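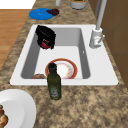 Fig. 1. Simulated kitchen, sink station, view over the counter.

Bescombe Open Day Kitchen Set
Data card, revision 2
Last edited 6/22/21
Maintainer: Laurier Carrier
Scene assets and lighting: Raymonde Després
Operator interface: Keegan Hiebert

Summary

Episodes recorded during the open day at the Bescombe lab in May. Visitors drove a simulated arm through short kitchen tasks at a teleoperation desk while the rest of the group watched on a wall display. All scenes are rendered. There is no real-robot data in this release.

The set was put together so that the people who attended could get at the episodes they recorded, and so that we have a baseline for untrained operators. It is small and uneven in quality. Use it for inspection, replay tests and failure labeling. Do not use it alone to train a policy you intend to report on.

Setup

Two desks were used, Girard and Destetti, named after the rooms they normally sit in. Both ran the same build of the Jistitex simulator with the same kitchen. Girard had the newer input device. Destetti had the older one, with a noticeable dead zone around center, and its episodes show more overshoot on fine moves. The desk name is stored in the episode header.

Each visitor got a 60 second practice run, which was not saved, and then up to six recorded attempts. Rosaire Beaudoin gave the introduction and read out the task text. The same text is stored with the episode as the instruction string.

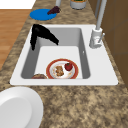
Sink tasks gave visitors the most trouble. The basin is deep, and on the fixed view depth has to be judged mostly from the rim and the inner walls. Several operators came down too early and closed on nothing. Others rested the gripper against the rim and kept pushing until the contact solver timed out. Timeouts are kept in the release with status set to abort_contact.

Food items use simplified collision shapes. The strawberry is a single convex hull and the grapes are one rigid body, so a bunch cannot be pulled apart. Plates have a proper rim and can be picked up by it, though few visitors managed to.

Episode contents

episode.json: header, instruction string, desk, status
states.npz: joint positions, gripper opening, object poses
actions.npz: operator commands after filtering
frames/: rendered views, one folder per view

Episodes longer than 1000 steps were cut at that point and marked truncated. Object poses are in the world frame. Raw input device readings were not kept.

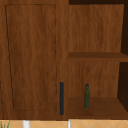

Cabinet tasks use the same kitchen with the objects laid out again from a new seed. Shelf height is fixed. Bottle position on the lower shelf is sampled, and a few samples put it close enough to the central stile that a side grasp is blocked. Brock Dhillon flagged these after the event; they carry reach_limited in the header. They can be solved from the front with a narrower gripper opening.

Known issues

Status was entered by hand at the desk. Almost 60 episodes had no status and were filled in later from replay.
The contact solver version differs between morning and afternoon. See solver_version.
Wood grain on the cabinets shifts slightly between renderer builds. Do not compare pixels across builds.

Privacy

No names, audio or video of visitors were stored. Operator IDs are random and were reset at each desk change, so one person may appear under more than one ID.

Changes

Revision 2: added reach_limited, corrected desk name in the first batch.
Revision 1: initial upload for attendees.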